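Grotano Teaching Kit – Setup Guide
Section 4. Recording demonstrations by remote control

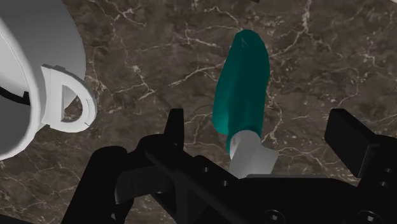 Read this section before you record anything. The sales sheet says the arm "learns from a handful of tries." We have not seen that happen, and you should plan your week as if it won't.

Practice in the simulator first. It is more forgiving than the real arm, so a clean run there tells you that your hands know the controls and very little else.

4.1 Before you start

1. Load the Metwally kitchen set and pick one task. Keep to it for the whole session.
2. Set the hand controller speed to 25 percent. The default is 80, and we don't know who it was meant for.
3. Switch to the wrist view. You will be judging distance from it, so get used to it now.

4.2 Recording a grasp

1. Press Record and wait for the tone. Anything you do before the tone is lost.
2. Bring the open gripper in slowly, with one finger on each side of the utensil.
3. Stop for 2 seconds. Check that neither finger is going to come down on top of it.
4. Close, lift straight up, and hold.
5. Press Stop, then mark the run Keep or Discard.

Note: Mark a run Discard if you had to back out and try again. Pevmont's own notes suggest that recoveries "enrich" the training set. Perhaps they do, in small amounts. Ours taught the arm to hesitate.

Caution: The wrist view hides whatever sits behind the gripper. Change to the side view if you lose track of a tip or an edge – don't guess.

4.3 Checking your runs

Play back every run you kept. The progress bar turns green when the count is high enough, but it only measures the count. The Stokov test set we started from had 2,253 runs and a green bar, and we would not trust the result near a real mug.

If playback stutters, see Section 7.

Revised October 17, 2020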